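Looking After the Memory Cell: Questions We Get Most

By Austra Raudsepp
February 2022

Hello and welcome, especially if you've just joined us at Lurmont and have been handed the keys to the memory cell. I've gathered up the questions people bring me at the bench, and Darmawan Nugroho has checked my answers against the way he does things (he set the cell up in the first place, so where we disagreed I let him win).

What does the cell do all day?

It works on used motherboards, seating and pulling memory modules so the boards can be tested and sorted. The arm brings the gripper in over the board, opens the latches, and handles the modules one at a time. It's fussy work, and most of what goes wrong comes down to small things at the fingertips or a board that isn't sitting where the program thinks it is.

How often should I look at the fingertips?

At the start of every shift, please, before you load anything! Wipe them with a dry lint-free cloth and look closely at the notch. A little wear is fine and you'll get used to seeing it. What you don't want is a burr, a chip, or a notch that has gone lopsided. We changed the last pair after 1,521 boards, which was nearly double what we got from the pair before, so I wouldn't go by the counter alone.

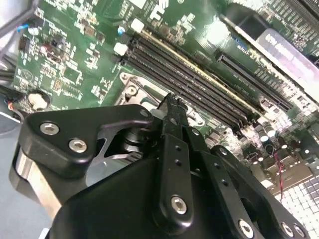
When you do change a tip, put the arm in its service position first and switch off the gripper supply at the cabinet. Take out the hex screws with the proper key and not the ball-end one from the drawer, which has rounded off more screw heads than I like to think about. Seat the new tip squarely, snug the screws by hand, and then go around again to finish them. If one feels gritty going in, back it out and clean the thread.

Do I have to teach the positions again afterward?

Yes, every time, even if the new tip looks identical to the old one. Load the Tutus reference board, run the routine called "slot touch," and let the arm creep in at 3 percent speed with your hand on the stop button. It takes 9 minutes if all goes well, and you can have your coffee ready for afterward (outside the cell, of course).

The gripper keeps stopping short of the slots. Is it broken?

Probably not! Check the board before you blame the robot. Loose cables like to creep under a corner and tilt the whole thing, and that's enough to trip the force limit. Lay them out to the side, press the board flat, and try once more. If it stops in the same spot again, call Darmawan or me before you raise the limit.

Can I oil the linkage?

Please don't. Oil picks up dust, and sooner or later it ends up on somebody's contacts. If a joint feels stiff when you move it by hand with the power off, tag it and write it in the Sadowski binder.

Where are the spares?

Tips and screws are in drawer 26, next to the label printer. If you take the last of anything, leave the empty bag in my tray and I'll put in the order with Drerurau that afternoon.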